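Setting Up Your Retirement Paycheck, Part 2: Turning On the Monthly Transfer

By Javiera Navarrete
Updated in April

OK, you've got your accounts linked (that was Part 1, and if you skipped it, go back, I'll wait). Now we get to the part I love, which is telling Lenstead to send you money every month the way your old employer used to. I set mine up at the kitchen table with a cup of coffee going cold next to me, and I've since walked my brother-in-law and half my walking group through it, so I've seen most of the ways it can go sideways.

Before you start, have these handy:

- your bank's routing number and your checking account number
- your latest statement from each retirement account
- the monthly figure you worked out on the budget sheet in Part 1

My own figure was $3,279. Yours will be different, and please don't borrow mine!

1. Sign in and open the Paycheck tab. If you only see Balances and Documents, your linked accounts haven't finished checking in yet. Give it until the next morning and try again.

2. Click New Paycheck. You'll be asked for a name. I called mine "Groceries and everything else," and it shows up that way on my bank statement, so pick something you won't mind the teller reading.

3. Type in your monthly amount. This is the amount before tax. I missed that the first time and my deposit came in smaller than I'd planned on, which made for a grumpy afternoon.

4. Choose your withholding. The box already has a percentage in it, but that's only a placeholder. If you have a tax person, call them. Mine is Domingo Salinas and he had me change it on the spot.

Note: State withholding is on its own screen, behind the little arrow at the bottom. It's easy to miss. Some states don't ask for it at all, and then the arrow won't be there.

5. Put your accounts in order. Lenstead draws from the top of the list first and moves down when that one runs low. You drag them with the mouse, or use the up and down buttons if dragging drives you nuts (it does me). 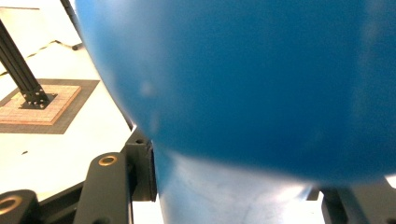

A big blue ball, close up.

6. Set your cushion. The cushion is the amount Lenstead will never touch in your top account, no matter what. I keep mine at $300 – it's small, but I have a separate savings account for emergencies. If this is your only pot of cash, go a good deal higher.

Caution: If your balance drops to the cushion and there's no second account on the list, the transfer simply doesn't go out. You'll get an email, but the email goes to whatever address you signed up with years ago. Check that address now, under Profile, before you go any further.

7. Pick your deposit day. I like one that lands 2 days before my rent is due. Leave yourself a little room for bank holidays.

8. Click Review, read the whole page slowly, and then click Start. You'll get a confirmation number. Write it down on actual paper and stick it in the folder with your statements.

Changing your mind later

You can pause any time from the same Paycheck tab. A pause takes hold with the next transfer, so if one is already marked Sending, it's going. I paused mine the spring I had some part-time bookkeeping work over in Prasdale, and starting up again took one click.

Raising the amount works the same way, but go easy. My rule is to live with a new number for 2 full months before I touch it again. Car insurance and the dentist have a way of turning up in the second one.

Caution: Once you reach the age for required withdrawals, your paycheck may or may not cover the yearly minimum. Lenstead shows you a running total, but it won't send the extra by itself unless you've checked the Top Up box on the Review page. Ask your tax person about this one too – the penalties are no fun.

Part 3 covers adding a spouse's accounts, and you'll want both Social Security statements out for that.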